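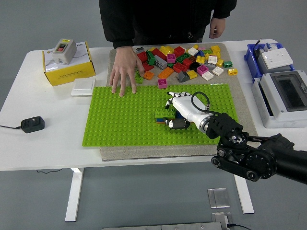 Last updated: Friday

Gedevell puts robot hands on the model bench, keeps the people

March - By the Gedevell press office

STORNBRIDGE - Gedevell, which builds brick display models for shop windows, trade stands and the occasional dentist's waiting room, has started sharing its assembly work between people and robot hands. Two robotic arms supplied by Sonon are now working at the company's Stornbridge shop. All of the builders who were there before them are still there, and several have opinions.

The split is simple. A builder works on one side of the table and a robotic hand works on the other, with the baseplate between them. The hand takes the repeat work: grip a brick, set it on the studs, press, let go. The builder decides what goes where, steadies the plate and handles anything with a slope on it.

Gedevell chose the job because it was the one people complained about most. The company's largest regular order, a scale model of a warehouse for the shelving maker Martens, calls for 557 bricks in its outer walls alone, nearly all of them the same shape. Builders have described this portion of the work in terms that do not belong in a press release.

Under the new arrangement, builders rotate off the wall sections after 2 hours and spend the rest of the shift on design, checking and repairs. Sore thumbs were a standing item at the monthly safety meeting. They have been moved further down the agenda, below parking.

The robot hands are not fast. An experienced builder will beat one comfortably over a short stretch and will usually mention it. What the hands offer is a steady pace late in the afternoon, when the experienced builder would prefer to be sorting colors or eating a sandwich.

Training takes place on the shop floor. Each builder learns to start and stop an arm, to guide it through a new placement, and to take over when a brick goes down crooked. Those who complete the training move up a pay grade - a detail that did more for attendance than the introductory slides.

Gedevell plans to review the arrangement once the shared tables have turned out 1000 finished wall sections. Until then the company will not add more arms or change shift patterns.

Customers who wish to see the shared tables may arrange a visit through the Stornbridge office. Visitors are asked not to help.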